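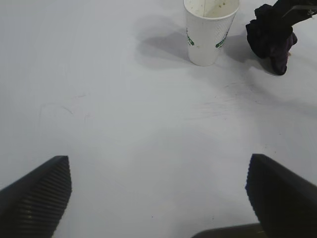
AROUND THE NEIGHBORHOOD

The great coat-drawer cleanout

November 8, 2022

I finally did it, friends. After a whole October of walking past the hall dresser and pretending I couldn't see the sleeve hanging out of it, I sat down on the floor with a trash bag and a podcast and went through all six drawers. It took two evenings and most of a bag of pretzels, and I found three left gloves I would swear I've never owned.

A bunch of you wrote in after the last newsletter asking where winter things can go around here, so let me pass along what I learned (some of it the hard way).

The coat swap in Rulthorpe is back, in the same church basement as last year, with the door around the side by the bike rack. You bring coats, you take coats, and you don't have to match one for one. They want zippers that zip. I brought a parka with a broken one last year and got a very kind look and my parka back, so this time I checked everything at home first. Kids' sizes go fast -- if you have snow pants your kid grew out of, please bring them, even the ugly ones!

Last season the swap found new homes for 858 coats, which I think is wonderful for a town our size. There's a running total on the wall by the stairs, and counting every year since they started, it's up to 2696. I stood there looking at it longer than I needed to.

If you'd like to get a coat fixed before you hand it on, the alterations counter at Imhof in Preverham will put in a new zipper slider for $9. I had two done. One was ready the same afternoon, the other took a week and a half and a phone call, so don't leave it until the first snow. They don't do leather, and they'd like you to empty the pockets. (I thought I had. They handed me back a grocery list and a cough drop.)
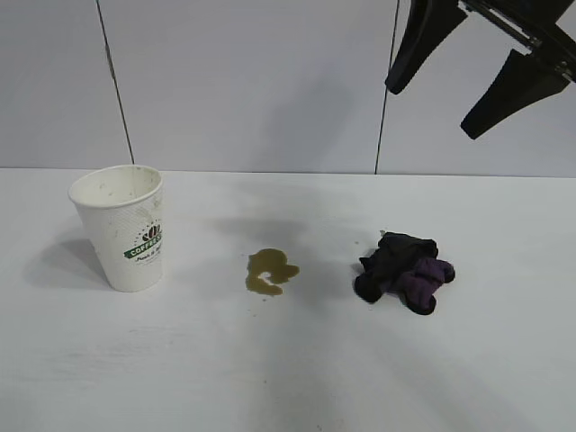

Washing is the part I always get wrong. I used to throw my down jacket in with the towels and then wonder why it came out looking like a bag of walnuts. Now it goes in alone on cold, with half the soap I think it needs, and then into the dryer on low with a couple of clean tennis balls for as long as it takes, and it takes forever. Stains I do by hand first. Coffee is my big one, every winter, always on the left cuff, and if you've ever seen the little brown spots it leaves on the inside of a white paper cup, you know what it does to a pale sleeve. A dab of dish soap and an old toothbrush gets most of it out if you're patient. I'm usually not, so I own a lot of navy blue.

Wool is another story and I leave it to the cleaners. I shrank a sweater in college that would now fit a cat, and I haven't tried since.

One more thing: Kallis, the fabric store, has a scrap bin by the register again, and there was plenty of fleece in it when I stopped by. The pieces are small, but they're fine for elbow patches or lining a hat. I came home with a piece of orange plaid and no plan at all for it. If you've got an idea, hit reply -- I read everything, even if it takes me a while to write back.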